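Week 5: Where Old Electronics Go
Dewanti Gunawan, Tuesday section

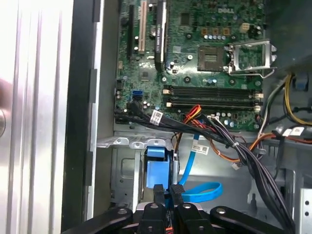 Fig. 1. A Dell motherboard with its CPU socket empty.

OK, so last week was food waste and this week is e-waste, my favorite (I have a closet full of it, don't judge). By e-waste I mean anything with a plug or a battery that its owner is done with. Phones, toasters, desktop computers, those singing birthday cards!

Start with the word "done." Plenty of stuff gets tossed while it still runs fine, so the first question is always whether someone else could use it. Reuse beats recycling almost every time, and I'll keep saying so until May.

After that comes taking things apart. Steel and aluminum are easy to sell. Circuit boards are harder: there's copper in them, and a little gold on the contacts, but it's mixed in with plastic and solder and you need a proper plant to get it out. Burning boards in the open is the cheap way, and it's terrible for the people doing it.

Our case study is Clandomura, a town with 2 drop-off sites. One is at the Latuheru market and people love it. The other is out on Stemovside Road and hardly gets used. Read the Petar handout before class and think about why. Is it the distance? The hours? The sign? (I have a theory, but I want yours first.)

For next time: write me a page on one thing in your home that you've stopped using but haven't thrown out. 5 points, and yes, a drawer full of chargers counts as one thing.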